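Groreck open day, bin picking demo
Forum: Industrial Automation > Shows and Visits

torque_limit
Posted 5 Jun 2023
Went to the Groreck open day at the Dimville site. Most of it was slides, but the picking cell in the back hall was running and they let us stand next to it. Mixed items in a metal bin, picked one at a time. The operator quoted 51 picks between faults on their best run in April. Cycle time was 7 seconds when the item was in the open and a lot longer near the walls. Did anyone else go?

panel_gap
I was in the second group. The wall behavior was the interesting part for me. The planner rejects any approach where the finger linkage would come inside the wall clearance, then it tries another wrist angle. On a bin with sloped sides that costs you a lot of candidates.

m_osterhaus_fan
51 picks is not a figure I would put on a slide. Our line at Gaketti does 1,000 between stops.

torque_limit
On one part number, presented the same way every time. They were picking unknown items with no CAD model. I don't see how the two compare.

m_osterhaus_fan
They compare when somebody asks me to pay for it.

ratchet37
Which arm was it? The invitation only said "six axis."

panel_gap
KUKA, going by the lettering on the link. The grasp software is Ratanaporn, version 37. Cable dress was external, with a big loop at the wrist. I would want that tied down before it ran a full shift.
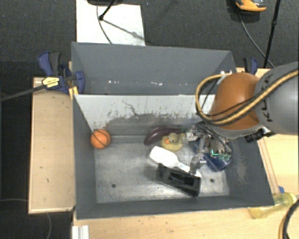 Dimville cell, gripper over the near compartment. Photo: panel_gap

ratchet37
Thanks. The bottom edge of that divider has taken some hits. What clearance do they set there?

panel_gap
I asked. Same value as the outer walls. I think that is wrong for a thin panel, and the operator didn't agree with me.

torque_limit
The orange ball by the left wall is the kind of pick I meant by slow. The duck and the eggplant overlap, so that's a segmentation problem first and a reach problem second.

m_osterhaus_fan
Bin held to the table with bar clamps. Fine for a demo. I'd still like to see fault logs for a full week.

ratchet37
They have a contact form for that. I sent a request this morning and will post the logs if they release them.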